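A little thread about the loudest band I ever loved, who were called the Murnard Okoth Five even though I never once saw five of them on a stage. Get a drink, this one wanders.
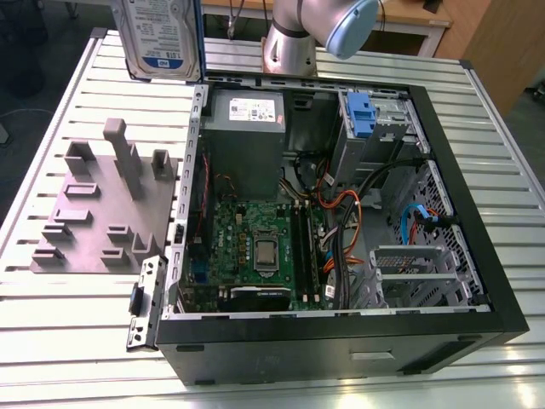

Photo: M. Bakilana

1/ I was 18 and working the coat check at a club called the Pletberg, down a flight of stairs so steep that the drummers all hated it. The Five were third on the bill. I had a pile of damp parkas up to my chin and couldn't see a thing, but I could hear them just fine.

2/ What I heard was a farfisa organ with something badly wrong with it, a guitar tuned way down low, and a woman howling about a swamp. I left the coats. (I got yelled at for it later, and somebody's scarf was never found. If it was yours, I am still sorry!)

3/ The howling woman went by Rasby, just the one name. She wore a bedsheet with the hem burned off and she sang most of the set sitting on the edge of the stage, swinging her feet like a kid on a dock. Then for the last song she stood up and I swear the whole room took a step back.

4/ That last song was "Grave Robber's Daughter," and I've now owned it on a 45, a tape somebody dubbed for me, the 45 again after I lent out the first one, and a CD that skips on the good part. The tape is the best version. There's a cough in the intro that I miss whenever I hear it without.

5/ They put out one album, in 2000, and pressed 162 copies. The sleeves were screened in the guitar player's kitchen and the orange ran out partway, so the later ones are more of a mustard. Mine is mustard. I've been offered an orange one in trade plus cash and I said no thank you, this one has my coffee ring on it.

6/ Thirteen songs, and you could lose two of them without crying. The slow one on side two goes on forever and the surf instrumental is really just the first song again without words. But the other ones, oh my goodness. Play them in August with the windows open and your neighbors will learn something about you.

7/ I did get to talk to Rasby one time, out by the van, while she was eating crackers out of her coat pocket. I asked who she'd listened to growing up, expecting some wild obscure rockabilly name, and she said her aunt's church choir and the guy who did the late movie on channel 13. She could do his whole opening speech - the creaky door too, with her mouth.

8/ She also told me the organ had been dropped down those Pletberg stairs at soundcheck the year before and they'd liked how it came out. So that was the sound I'd abandoned the parkas for. A staircase!

9/ A few of you asked why they broke up and I don't have a juicy story for you. The bass player moved for work, the drummer had twins, and Rasby wanted to sing quieter things for a while. I saw her do that too, in a bookstore at four in the afternoon, and it was lovely, and I still yelled for "Grave Robber's Daughter" like a big dope.

10/ She played it, by the way. On a ukulele, very slow, and she did the cough.

11/ If anybody out there has a flyer from the Pletberg days, or the second single with the picture of the bat on it, please send me a message. I'm not looking to buy, I would just love to see a scan. And if you were there that night and you had a gray scarf, same thing, send me a message.

- Mwajuma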